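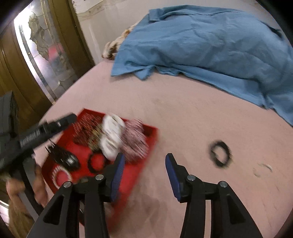
According to one owner writing in to the Treseck help pages, the daily programme left creases in everything until the drum was filled more loosely, and the earlier guide should have said so. We have rewritten this section with that in mind. It applies to all Treseck washing machines with the Firivell control panel.

4. Preparing and starting a wash

4.1 Before you load

Check that the transit bolts have been removed (see section 2). Do not run the machine with the bolts in place.

Turn on the water tap fully. The inlet hose should be dry along its whole length. If there is a drip at either end, turn the tap off and tighten the connection by hand.

Note: The first wash after installation should be run with an empty drum and half a measure of detergent. Use the Cotton programme at 40 degrees.

4.2 Sorting and loading

1. Read the care label on each item. Items marked with a crossed-out tub must not be washed in the machine.

2. Separate dark, light and white items. Wash new dark towels and sheets on their own the first few times.

3. Lay large pieces out flat on a bed or table and check them for stains. Treat any marks before washing and follow the instructions on the stain remover.

4. Empty all pockets. Close zips and hooks, and fasten duvet covers so that small items cannot work their way inside.

5. Keep jewellery and hair accessories out of the load. A bead bracelet or a hair tie can easily get picked up with the bedding, so shake out sheets and pillowcases before they go in. Small beads can pass through the drum holes and block the pump.

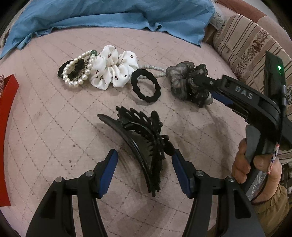
6. Put delicate items in a mesh wash bag.

7. Load the drum one item at a time, mixing large and small pieces. The maximum dry load is 9 kg for Cotton. For Easy Care, fill the drum no more than halfway.

8. Close the door until it clicks. Make sure no fabric is caught in the rubber seal.

CAUTION: Never put in items that have been in contact with petrol, white spirit or dry-cleaning fluid. Rinse them by hand and let them air outdoors first.

4.3 Adding detergent

The drawer has three compartments. Main wash detergent goes on the left, softener in the middle, and prewash detergent on the right. Do not fill the softener compartment above the line. If you use Halim liquid capsules, place them at the back of the empty drum before loading and leave the drawer empty.

4.4 Starting the programme

1. Turn the dial to the programme you want. The display shows the length in minutes. Cotton at 40 degrees takes 148 minutes with the standard spin.

2. Change the temperature or spin speed if needed. Some choices are not available with every programme.

3. Press Start. The door locks and the padlock light comes on.

If the display shows 103, the door is not properly closed. Open it, check the seal and close it again.

Note: To add a forgotten item, press Pause and wait for the padlock light to go out. If it stays on, the water level is too high for the door to be opened.

4.5 After the wash

Take the load out soon after the end signal. Turn off the tap, wipe the seal, including the fold at the bottom, and leave the door ajar. Cleaning the pump filter is covered in section 6.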